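4.2 Why people stop wearing a shirt

I went into this part of the study thinking it would be all about fit. You buy a shirt, it pulls across the shoulders, it goes to the back of the closet and stays there. That was my own story with half of what I own, so I guess I expected everybody else to tell it too. What came back in the wardrobe diaries was a lot messier (and a lot more fun to read!).

We had 328 diary entries to work with once the blank ones were out. Each person wrote down what they put on in the morning, what they took off again before leaving the house, and why. I read all of them myself, most of them twice, with the collar and cuff notes from section 3 open next to me. The word that kept coming up was "loud." People used it for prints, which I'd expected, but also for buttons, for contrast stitching inside a cuff, and in one case for a lining that you couldn't even see with the jacket done up.

The Prevolby shirts are the clearest case. They have a plain body and a patterned inner collar band, and the wearers who liked them in the store were often the same ones who took them off at home. A typical entry reads "felt like I was going to a party, changed at 8." The Litell shirts, with a small all-over print, stayed on far more often, even though I'd have called them the busier of the two. My hunch is that an even pattern stops being noticed after an hour or so, while a flash of pattern at the neck keeps catching your eye in every mirror you pass.
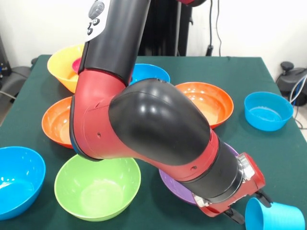
Figure 6

Veronika Major read a draft of this section and wasn't convinced. She thought I was giving the print too much credit, and that the stiff collar band on the Prevolby would bother anyone by mid-morning whatever was printed on it. Couldn't "loud" just be the polite word for "scratchy"? It's a fair point, and I went back through the entries with it in mind. A few people do mention the band rubbing. Most don't, and they're pretty chatty about comfort everywhere else in their diaries, so I've kept my reading, but I hold it more loosely than I did.

The Foulkes overshirts muddy things further. They're heavy, the print is huge, and people wore them all the time, mostly open over a T-shirt. Chang-ho Ryu (2.3) calls this kind of piece a "half garment," something you wear without quite committing to it, and I like that a lot. If you can take it off at the table, it doesn't matter so much how bold it is. I'd love to see that tested with a shirt that has to stay buttoned.

Rokia was the label with the fewest entries, so I won't lean on it here. The dye question it raises comes up again in section 5.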